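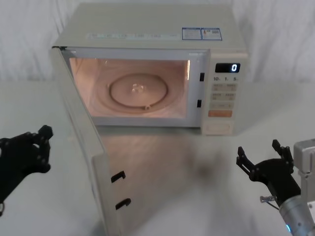

*Door open, light on: the countertop microwave, still the quickest way to a warm lunch.*

# Supper for One, Eaten Slowly

My aunt Saodah lived alone for 46 years, and she set the table every single night — cloth, fork, water glass, the works. I thought it was terribly grand when I was a girl. Now that I cook mostly for myself, I've started doing it too, and I've been asking other solo eaters how they manage.

Matilde Torres makes one big pot of beans when September cools off and freezes it in flat bags, which thaw faster than tubs and stack like library books. She swears by a spoonful of vinegar at the end (so do I, now!).
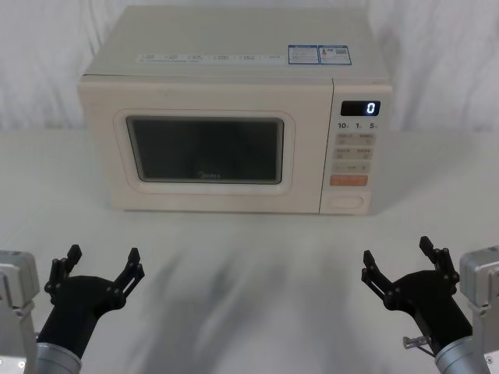
**By Marlina Chong**
*Contributing Food Writer*

Darmawan Jugah goes the other way and shops for two days at a time, never more, walking home with one onion and one fish and whatever greens looked lively. He eats at 7, with the radio going.

As for leftovers, rice wants a splash of water and a loose cover before you reheat it, and soup wants a stir halfway through. Then put it in a real bowl, please, and sit down with it. My aunt's water glass is on my table as I write, and I've got half a pot of lentils to get through.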